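The long, slow pleasure of an emptied table

141 shares
4 comments

Every household has a table that ends up holding more than meals. Ours came from a clearance at Lindard, the old furniture showroom, and for years it has carried post, seed packets, half-mended lamps and whatever came out of the car. I am fond of it, even at its worst, but each winter there arrives an evening when I can't find a place to put my cup down, and then I know it is time to fetch a box.

The box matters more than you might think. I have tried crates and I have tried a very handsome lidded basket from Ustia, and I always go back to plain cardboard with the top left open. A lid lets you forget. With an open box you pass it on your way to the kettle, you see what you put in there, and sooner or later you deal with it (or somebody in the family fishes out the thing they have been missing since December, and is thrilled).
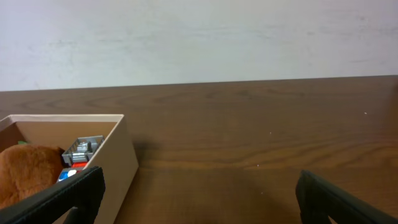
My own method, if it deserves the word, is to stand the box at one end and work towards it from the other. Things that live elsewhere in the house go in first, and I don't stop to carry them off one by one, having lost whole afternoons that way upstairs with an old photograph album. Then comes a soft cloth, wrung out well, and a little Zerouali wax, worked along the grain and left alone while I make the tea. Wood does like a bit of attention! You start to notice the figure in it again, all those waves and ovals that have been sitting under the newspapers.

My mother did much the same with her table every spring, though she was far stricter than I am and gave the contents of her box one week before they went to the church hall. I give mine a fortnight, and I have been known to extend it.

When it is done I try to leave the table bare for one whole evening before the lamp and the fruit bowl come back. We eat our supper there with nothing in the way, and usually stay sitting a good while after the plates have gone.

862 views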